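Three Bins, Two Grippers and a Very Patient Afternoon
From the Vistmont workshop 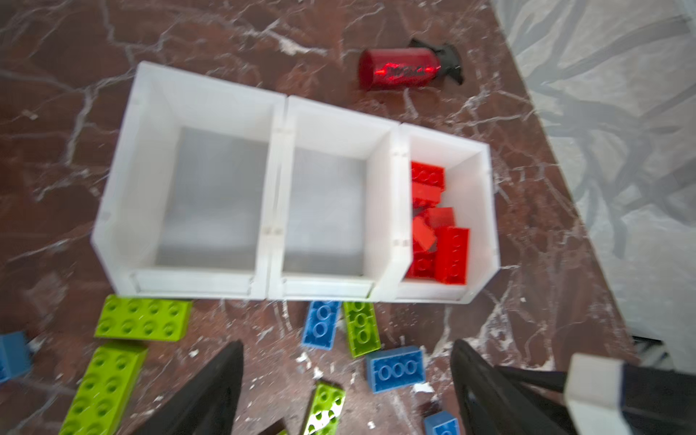 The brick-sorting trial from the wrist camera, with red in the right-hand bin and green and blue still on the marble.

I have a soft spot for any test you can run on a floor, and the folks at Vistmont have built most of their winter around one. The job is easy to say out loud: pick up the toy bricks, put each color in its own bin, and try not to drag the bins along with you. They've been giving that job to two grippers, the Ata and the Sampaio, on the same arm and with the same Gallar controller, so that any grumbling can be aimed at the fingers.

The Ata is the one I fell for first. It closes quickly and it's lovely with a brick lying flat, studs up, where there's plenty to hold. Give it a brick tipped against a neighbor, though, and it gets a little bossy – it likes to shove before it grabs. The Sampaio takes its time (you could pour a coffee while it makes up its mind!), but its fingers settle around an angled brick so gently that I found myself leaning in to watch.

By December the team had logged 3593 grasps, and they let me sit through over 200 more with a notebook on my knee. What wore everybody down was the bin walls. Reaching in for a drop is fine while a bin is empty, and then the pile grows and the fingers have to open somewhere. The Gallar lets you set a release height for each bin, and we spent a happy hour fussing with that one number.

Next month both grippers go back on the arm with softer pads, and I've already asked for my chair back.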